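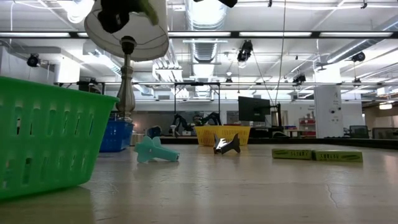
Leidy Bermúdez
Weekend robot builder, bench member at Orside

4/21/26

The lamp stays! I've gone back and forth on this for weeks, and the lamp with the white shade now has a permanent spot on the table behind the green basket, right in the way, where I want it.

If you're new, Nareo is my sorting project. I want an arm that can look at a messy table, pick up a thing, and put it in the right basket without flattening everything else on the way over. I started it on my kitchen table and moved it to the shared space at Orside when the kitchen stopped being usable as a kitchen. I've been at it for 11 weeks now and I'm having more fun than I've had with any build since the plotter.

So, the lamp. My early runs were all on a clear table with a few blocks on it, and Nareo looked great. Smooth paths, neat drops, me grinning like a fool. Then I moved one basket closer to the middle and the arm planned a path straight through it. My planner had never had to deal with anything tall, and a tabletop lamp is about the meanest tall thing I could think of. The stem is skinny and shiny, so the depth reading comes back full of holes, and then there's this wide shade sitting on top of it. You can pass beside the stem and still hit the shade. My first attempt at modeling it was one fat cylinder, which kept the arm safe but also put half the green basket off limits. The second attempt was a thin cylinder for the stem and a short, wide one for the shade, with a bit of padding on both, and that's what I'm running now.

I had a whole clever idea before that involving a mesh scanned from every angle. I spent 3 evenings on it. The mesh came out looking like a melted mushroom and planning slowed to a crawl, so into the folder of shame it went. Two cylinders! I could have done that before dinner.

The baskets are plain plastic ones with slotted sides, green, blue and yellow. I picked them for the colors and then found out the slots are their own little problem. From some angles the camera sees through the side to the table behind, and the software decides the basket is several small floating strips. What fixed it for me was ignoring the sides and looking for the rim. Fit a rectangle to the rim, drop four imaginary walls from it down to the table, done. I also raised the release height for the green one, it's so much bigger than I planned for that my old drop numbers made no sense at all.

Now the good stuff, the things to pick up. I try to put out objects that disagree with each other. The mint-colored toy piece is my current favorite (is it a wrench? is it a plane? I've had it forever and I still couldn't tell you). It lies flat, it has a knob at one end and a long handle, and the cross-piece means the middle of its bounding box is a pretty poor guess for where to grab. I switched to picking along the longest straight part, and that took it from my worst object to one of my best.

The silver one with the fins is the opposite story. I call it the shark. It's polished, it throws highlights all over, and every time I shift where I'm standing the camera finds a new shape in it. I tried turning exposure down, I tried averaging a bunch of readings, and I tried asking it nicely. Exposure helped the most. It still gets marked "unsure" more than anything else on the table, and for now I let the arm leave it for last, when there's more room to make a mess of it.

The flat yellow-green boxes at the right are for a different test. When they're set end to end, my code likes to see one very long box, and then it picks the seam. Cabrera, who has the bench next to mine, suggested looking for the gap in the printed text along the front instead of trying to find the edge in the depth data. I haven't gotten that working reliably yet, but the first tries were promising and I'm a little annoyed I didn't think of it.

Some notes from the code side, for the people who wrote in asking. The whole control script is 1697 lines, which is too many, and a good chunk of that is me printing messages to myself. The planner is off the shelf. The parts I wrote are the basket finder, the grasp picker, and a thing I call the nagger, which checks before every move whether the table still matches what the arm believes about it. If something has moved, it stops and looks again. It makes every run slower and I wouldn't give it up for anything.

On the electronics, I replaced the old driver board on my tool changer with a Drarnen one and redid the wiring while I was in there. I also labeled the connectors this time – both ends! Past me labeled only one end of everything, and present me has had words with her.

There's a thin crack running through the tabletop toward the right side, and for a while the edge detector loved it. It kept reporting a very long, very thin object that it wanted to put away. I masked it with a minimum height check, so anything that doesn't rise off the surface gets skipped. The smudges stopped showing up as objects too, so I got that one for free.

Next up is getting the wrist to tilt on the way past the shade so I can cut the padding down. I have 3 versions of that move sketched out and I like the ugliest one best. After that I want to go back to the shark with a second light from the side. If you've had luck picking shiny things with a cheap depth camera, please leave a comment with your settings, even if they're weird.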